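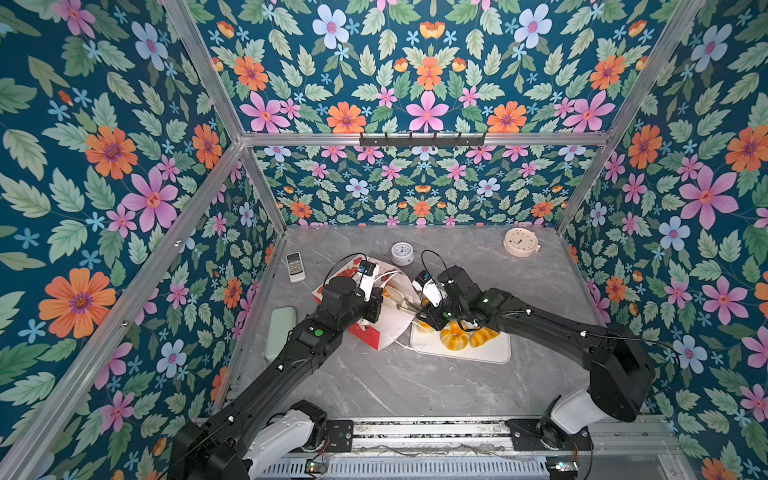
Both arms on the paper bag, bun tray parked right next to it.

Bag packing cell, budget page

Posted Aug 5, 2022 by Finlay Moffat

Quick gallery for the people holding the money. Evander Laing wants a yes or no on the second booth before the quote from Jellport runs out, and half the group has only seen the spreadsheet. So, pictures. Prices are in the sheet, not repeating them. Will add more when I get a minute.

What we're asking for: one more booth, same layout. Two arms, rail along the front, aluminum frame, marble-look worktop. Wallpaper is cheap, comes out of consumables, please stop putting it under capital.

Notes that go with the one up top:

Rail is the long lead item. 10 weeks last we asked, Bảo Mai is chasing. If it slips we slip.

Arms: price is for the pair. Don't split the order to get under the approval limit, Yakubu tried that in June and purchasing bounced it.

Hook rack on the crossbar, keep it. Costs next to nothing and drilling one in later means taking the wall panels down.

Cable ties. Ha. But really, put in for a proper cable guide this time. Ruaridh McIver has a part number from Tellow, it's in the sheet under "misc", row 20 I think.

Spare gripper fingers: 3 sets per arm. First order had one set and we ran out of spares before the bread work even got going.

Now the small stuff, wich always gets left off the budget and then somebody pays for it on their own card.

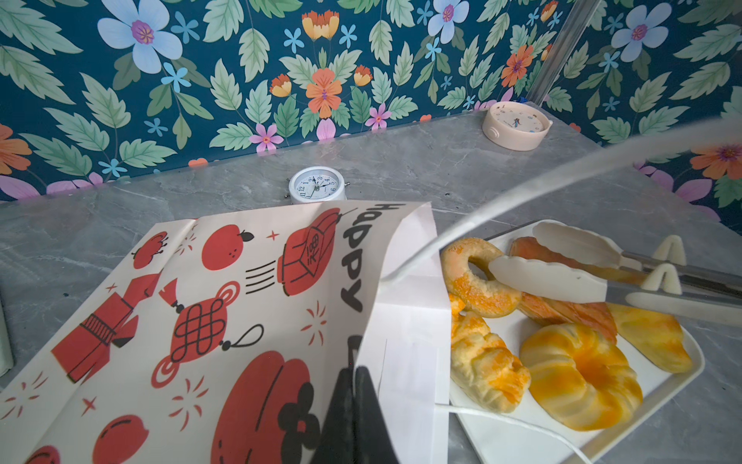 Printed bag held open by the gripper, five pieces of pretend bread on the tray, tongs across the top.

Props line, then. Bread is imitation so it's a one time buy, get a mix of shapes. Ring, braid, crescent, flat one. All the same shape is no use to us. Tongs with the scalloped tips, get a spare pair. Trays are whatever white rectangular ones Stomemstead has in stock.

Bags are the real running cost. Paper creases, creased ones go in the recycling. Yakubu Ezeani figures 7 packs to get us through the next round, I'd go for 10 and be done. Plain bags are cheaper but we want printed ones too, so order both and dont let anybody swap them out to save a few dollars.

Clocks, remote and so on are already on the shelf. No money needed there.

Wrist cameras: still arguing. Tosh quoted the same small unit again with a longer warranty. Evander prefers the shorter warranty and a spare in the drawer. I lean that way too. Needs settling this week, the mounts depend on it.

Still missing from the sheet:
Shipping on the rail
Floor space, power drop for booth two
Somebody's hours for assembly (Bảo says 3 days, put down 7)

Comments straight in the sheet please, not by email. I lose the emails.

Finlay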